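# The long life of a scratched tray
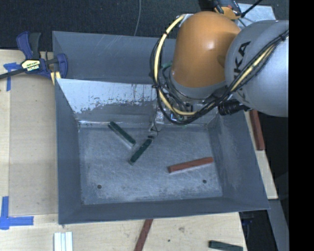 *Photograph: Bindu Thomas*

Metal goes dull long before it wears out. Anyone who has worked in a kitchen, a bakery or a parts store knows the look: fine curved scratches across the bottom, pale patches where things have been dragged, a dark corner that no cloth quite reaches. Most of it does no harm. The question for the people who own the stuff is when to stop using it.

At Lenihan, a second-hand dealer on the edge of Jonham, the yard holds 1,384 pieces of used metalware at the last stocktake. There are sinks, racks, drawers, baking tins and bins of every depth. Prices start at £5 for a small tray and go up to £200 for a double sink with its legs still on. Trade is busiest in December, when cafés close for a week and refit.

Buyers tend to look at the shine first, and the dealers wish they wouldn't. A bare, rubbed floor is often sound. Flaking is a different matter. Once a coating starts to lift it carries on lifting, usually from an edge or a fold, and the bits have to go somewhere. For garden tools or bolts it hardly matters. Around food it rules the piece out.

Coated metal can be stripped and done again. Osov, a small finishing shop two streets away, takes in work from the yard most mornings. The old layer comes off, the dents are knocked back, and the piece is either recoated or left plain. Plain is cheaper and more people are asking for it - partly for the price, and partly because there is nothing left to peel.

Treller, a catering supplier in the same town, tried the sums last year. It had 3,624 trays out on hire and had been scrapping them at the first sign of chipping. It now sends nearly half of those for stripping and keeps them in use. The rest are too thin by then, or bent at the rim so they no longer stack.

Stacking is what finishes most of them off. A tray that rocks or jams gets pulled apart by force, and the corners go next. Store them dry, the yard says, and don't lever them with a screwdriver.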